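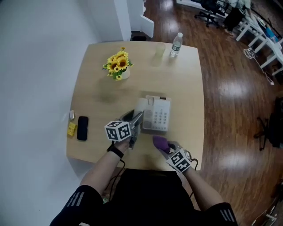

Sunday, handset task, marker tracking

Spent the day on the pose pipeline for the telephone demonstrations. The left gripper goes in to the handset, the right one waits on the table, and both carry a marker cube. The tracker handles the waiting one without complaint. The left is the problem. When the jaws close on the handset, the estimate flips between two orientations for a few samples, then settles. Downstream this looks like a wrist rotation that the operator never made, and the policy learns it.

Went through 32 demonstrations in Dostard. The flip shows up in 3 of them, always at low approach angles, when a single face of the cube dominates the view. Planar ambiguity, as expected. The wide lens makes it worse near the border because our undistortion model is weakest there.

Changes made:

- Solve over all visible faces of the cube jointly. The old code solved per face and averaged, which was my doing in September.
- Keep both candidate solutions and pick the one closer to the last accepted orientation.
- Reject any step with an implausible angular rate and interpolate across the gap, up to a limit. Longer gaps drop the episode.

Reran the set. No flips in the output. One episode lost to the gap limit, acceptable.

Still open: the jaw width reading lags the pose. Shifted it by hand for now. The Bermúdez branch has a proper time alignment step, but it assumes one gripper and reads its config from a path that no longer exists. Merging that is a job for a fresh morning.

Training started on Gisinlow at 500 episodes. The full 674 will wait until the older ones have been reprocessed with the new solver.

Comments

elusico_fan: Does the candidate selection recover if the first accepted pose is the wrong one?

Author: No. I initialize from a sample with two or more faces visible. If there is none, the episode is skipped.

tfdrift: Same lag on jaw width here. Ours was the serial buffer.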